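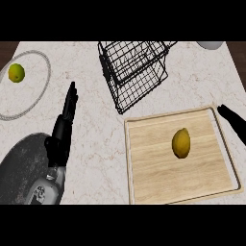

Kamlesh Dwivedi wants to know why we spend so much time on collision geometry when the sim already has perfect geometry. Fair question, long reply, so it's a thread.

The sim has perfect render geometry. The planner doesn't use render geometry. It uses whatever collision shapes the asset was exported with, and for a lot of kitchen assets that means one convex hull per object.

For a lemon, a hull is fine. For a lime, same. A cutting board is a box with a groove in it, and no plan of ours has ever depended on the groove.

For a wire basket, a single hull is a solid block. The inside doesn't exist. Ask for a grasp pose inside it and the IK returns a solution, the collision checker rejects it, and the log says "goal in collision". Correct, and no help at all.

We were on the default hull for longer than I'd like. The tell was that every plan into the basket failed and every plan near it took a wide detour, both arms.

The detour is the part that costs you. With two arms over one counter, free space near the middle is shared. If one arm gives up a block of it to a hull, the other arm's plans get worse too, including plans that have nothing to do with the basket.

First attempt at a fix: model each wire as a capsule. Geometrically faithful. Also a lot of capsules, and each one gets checked against every link of both arms on every edge of the tree. Planning time went up enough that we stopped running the benchmark before it finished.

It also fails in a less obvious way. A closed fingertip is thin. With discrete edge checking at our old step size, the tip could be on one side of a wire at one sample and on the other side at the next. The checker passed it. The physics engine did not.

You can shrink the step. We did. Then you pay for the small step everywhere, including the open counter where there's nothing to hit.

Second attempt, still in use: one thin box per mesh panel. Treat the grid as a solid sheet. The arm was never supposed to reach through the holes, so closing them costs nothing we need. The top stays open.

Sarita Agarwal wrote the generator. It takes the triangle mesh, clusters vertices by plane, fits a box to each cluster, and pads the thickness to twice the edge-check step at the fingertip. That last rule is what stops the tunneling, and it means thickness and step size can't drift apart in separate config files. They had.

Numbers, same 596 start states, same seeds, same time limit per query. Single hull: 425 solved. Panels: all but 19 solved. I'm not giving a capsule figure for the reason above.

I went through the 19. Most are starts where one arm is parked across the only sensible approach for the other, and the planner treats the parked arm as static. Not a geometry problem. It needs either a joint plan or a rule for who moves out of the way.

The rest are plate rims. The oval plate is also a hull, so its recess is filled in to rim height. Fruit resting inside the rim starts out in penetration with the plate. We allow contact between fruit and plate, fine, but the finger is not on that allow list, so low grasps get rejected.

Lazy fix: allow finger-plate contact during the last part of the approach. Proper fix: decompose the plate. We're on the lazy fix. Erasto Waweru has an open ticket for the proper one, which he has described as "not this sprint" in several sprints.

Question from the replies: why not use a signed distance field and be done with it. We have one. The controller uses it. It runs at 50 Hz and wants a gradient, so an SDF is the right structure there.

The sampling planner only wants yes or no, very many times, and box-box is cheaper for us than a field lookup at enough points to cover a link. On another checker or another GPU you may get the opposite answer. Measure it.

What you can't do is let the two disagree. For a while the SDF came from the render mesh and the planner used the hulls. The planner said no to places the controller considered open. Annoying but safe.

After the switch to capsules it went the other way in a few spots. At our voxel size the field smeared the wires into thick blobs, the planner put waypoints close to them, and the controller pushed back off the waypoints. The arm sat still at a small constant error until the timeout.

That took us two days to find, mostly because we were looking at gains. The gains were fine. If an arm stalls short of a waypoint with steady error and no contact reported, compare your two world models before you touch a gain.

Both are now built from the same panel file. The voxelizer reads the boxes, not the render mesh. There's a test that samples points over the workspace and fails if the checker says free where the field says occupied by more than one voxel. It's slow and it runs on every merge anyway.

Ghazala Ghumman's addition to that test was to oversample near gripper poses taken from logged plans. Uniform samples land mostly in open air over the counter, where everything agrees. Hers found a flipped normal on a basket panel the first time it ran.

Another one from the replies: does any of this carry over to hardware. The panel boxes do. The exact padding doesn't, it has to absorb calibration error as well as step size. We keep those as two separate terms and add them. Don't fold them into one "margin" parameter. You'll forget which part was for what.

Things I'd log if starting over: the name of the pair for every rejected goal, not only the fact of rejection. Minimum clearance per waypoint, from both models. A hash of the collision file in each episode header. The last one would have saved us from comparing runs made on different geometry, which we did.

Still open: the box fitter does badly on anything curved. Bowls come out as a ring of overlapping slabs, and the count depends on a clustering threshold I picked by eye. If you have a decomposition that keeps a bowl open at the top with few pieces and deterministic output, I'd like to read about it.

Config for the generator goes up once Sarita has taken the hardcoded paths out. Replies are on, I'll get to the IK questions tomorrow.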